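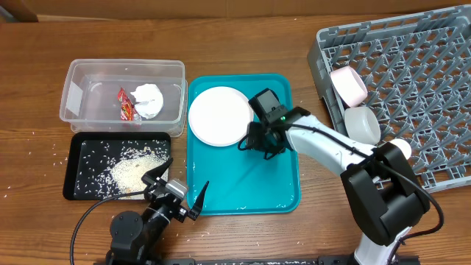

The Grelis stall fault was a control failure in two-armed table-clearing cells running the Grelis motion controller. An arm halted above the work surface with its brakes released and its motors energized, while the operator panel showed the cell as idle. The fault was first logged at the Cerkville test hall in December and was later reproduced at Prarkitz. It is listed in the Rangel fault register as entry 2307.

Background

Cells of this type sort the remains of a meal. Wrappers and used paper go into an open bin, loose food goes onto a waste tray, and dishes are placed in a rack. Both arms are mounted on a common rail at the front of the table and share the space over the serving tray. Access to that space is granted by a software token, held by one arm at a time.
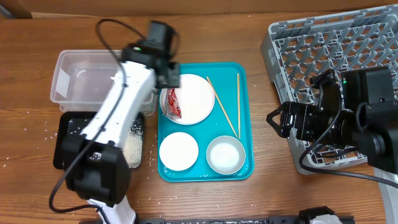
The token was requested when an arm began its approach to an object and released when the gripper had closed and lifted. Light, crumpled items exposed a weakness in this rule. With a target such as the red and silver snack wrapper lying on the left part of the larger plate, the fingers could close with so little resistance that the grip check returned no result. The controller then waited for a reading, kept the token, and dropped the arm from its list of active devices. The second arm remained in place on the rack side. In the Cerkville trials the condition appeared in 29 of 200 runs.

Safety assessment

The main hazard was to staff. The idle signal unlocked the front guard, and a delayed grip reading could restart the held arm without warning - in the worst recorded case, 6 seconds after the guard had opened. No injuries were reported. The status lamp on the wrist module was found to be unsuitable as a warning, as it was wired to module power and stayed green throughout the fault.

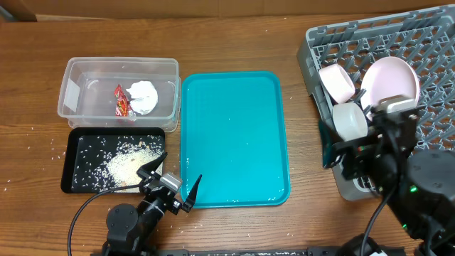

Spilled dry food was examined as a contributing cause. Uncooked rice does not stay where it is put, and in this layout the grains reach the bare wood near the trays as well as the turquoise tray itself, even with most of the pile held on the black one. Grains caught between the finger pads were shown to produce a false closed reading, which released the token early. This was recorded as a separate defect - it shortened the hold and did not cause the stall.

Correction

A revised controller release placed a time limit on the grip check and tied the idle signal to measured motor current. The guard lock was moved to a hardware circuit independent of the token. Cells without the revision were restricted to single-arm operation.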